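Section 4: Setting Up the Sornell Pitch Tracker for a Home Game

Read all of this section before you mount the unit. Setup needs two people.

4.1 Mounting the unit

1. Attach the bracket to the backstop post behind home plate. Tighten both clamps by hand, then a half turn with the wrench.
2. Slide the tracker onto the bracket until it clicks.
3. Aim the front lens at the pitching rubber.
4. Run the power cable down the post and tape it flat.

CAUTION: Do not mount the unit on the netting. A foul ball can knock it loose.

4.2 Pairing with the scoreboard

1. Turn on the scoreboard and wait for the Nuvis menu.
2. Choose Add Device and enter code 1247.
3. Have the bullpen catcher call for 2 fastballs. Both speeds should show on the board.

Note: The tracker reads up to 109 mph. If the board shows dashes, repeat step 2.

4.3 Loading the rosters

1. Open the Zolter app and select Home Team.
2. Enter each pitcher by jersey number, with throwing hand.
3. Repeat for the visitors. The app holds 16 pitchers per team.
4. Press Save before you leave the page. Unsaved names are lost when the tablet sleeps.

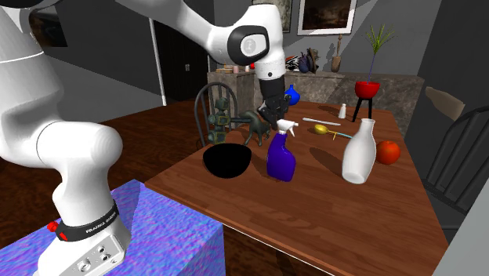

Franka arm and gripper over a table with a small blue vase. Computer rendering.

4.4 After the game

1. Export the pitch log before shutting down.
2. Unplug the cable at the post first, then at the unit.
3. Wipe the lens with a dry cloth and return the tracker to its case.

Do not leave the unit out overnight between games of a series.

Section 4 revised 12/27/21 by Orlando Carhuamaca. Replaces the May edition.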